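What Happens After a Road Accident?
A guide for young readers from the Batadgate Road Safety Service

When two vehicles hit each other, or when a vehicle hits a person, a wall or a tree, we call it a collision. Many people also say "crash" or "accident." You may have heard about a collision on the news, or you may have seen flashing lights at the side of the road on your way to school. This page explains who comes to help and what they do.

Who arrives first?

Someone nearby calls the emergency number. The person who answers is called a dispatcher. The dispatcher asks where the collision took place, how many people are hurt and whether there is any fire or smoke. While the caller is still talking, the dispatcher can send help.

Police officers, firefighters and ambulance crews may all come to the same place. In Batadgate, the nearest fire station is on Srisuk Avenue. The ambulances leave from Jarkelgate Hospital, on the other side of the river.

What does each team do?

Ambulance crews look after people who are hurt. They check breathing first, and they may place a collar around a person's neck to keep it still. Some people are treated at the roadside and go home. Others are taken to the hospital so that a doctor can examine them.

Firefighters make the vehicles safe. They can turn off an engine, clean up spilled fuel and use cutting tools to open a door that is stuck.

Police officers close the road or direct traffic around it. They also begin to find out how the collision took place. This work is called an investigation.

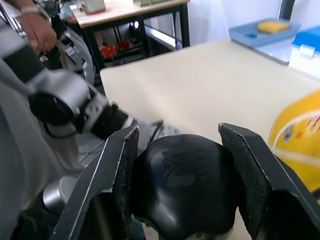
An investigator's job is to collect facts. Officers measure the marks that tires leave on the road and write down where each vehicle stopped. They take notes about the weather, the signs and the street lights. Small things are studied as well. A smooth, shiny surface, like the glossy black dome in the picture with the light bouncing off it, can show a scratch very clearly, and a scratch on a car door or a helmet may help an officer work out which direction something came from. Every item that is kept is placed in a bag with a label. The label says where it was found and who picked it up.

Officers also talk to witnesses. A witness is a person who saw or heard what took place. Two witnesses may remember the same thing in different ways. This does not mean that one of them is telling a lie. Officers write down both accounts and compare them with the marks and measurements.

Why does the road stay closed for so long?

Drivers sometimes become impatient when a road is closed. Investigators need time to measure everything before the vehicles are moved. After that, a tow truck takes the vehicles away and a crew sweeps up broken glass. On Urkus Road last November, this work took about 5 hours.

Does this happen often?

Last year, the Service recorded 1,189 collisions in Batadgate and the towns close to it. The year before, there were 1,475. In most of them, no one was badly hurt.

What should I do if I see a collision?

Stay on the sidewalk and away from the vehicles. Tell an adult right away. If there is no adult with you and you have a phone, call the emergency number yourself. Say where you are. A street name, a store or a bus stop will help. Stay on the phone until the dispatcher tells you that you may hang up.

Do not pick anything up from the road, even if it looks like trash.

It is normal to feel upset or worried after you see a collision, or after you hear about one. Talk to a parent, a teacher or another adult you trust.

Words to know

Collision: when a vehicle hits another vehicle, a person or an object.
Dispatcher: the person who answers an emergency call and sends help.
Evidence: things and facts that help explain what took place.
Witness: a person who saw or heard something.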